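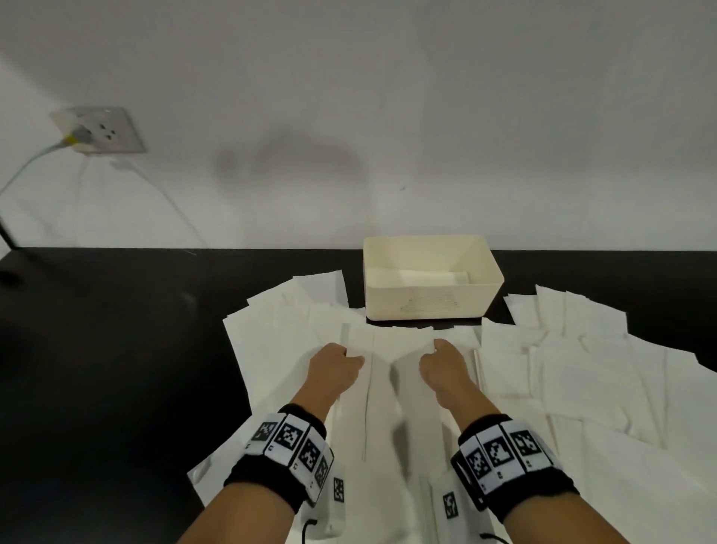 Laundry corner, Saturday morning

Welcome to the white load! I've been sorting out our place in Sakbridge since July, and the laundry corner finally gets its own gallery page. The black table came from Drultent and I love it, especially with whites spread all over it (every wrinkle shows, so there's no cheating).

First up, the big white one, all creases and flaps, before I get anywhere near folding it. The cream box at the back is for finished pieces, with one already folded flat inside. I have 3 of those boxes now and could easily fill 30.

Next time, the sock drawer!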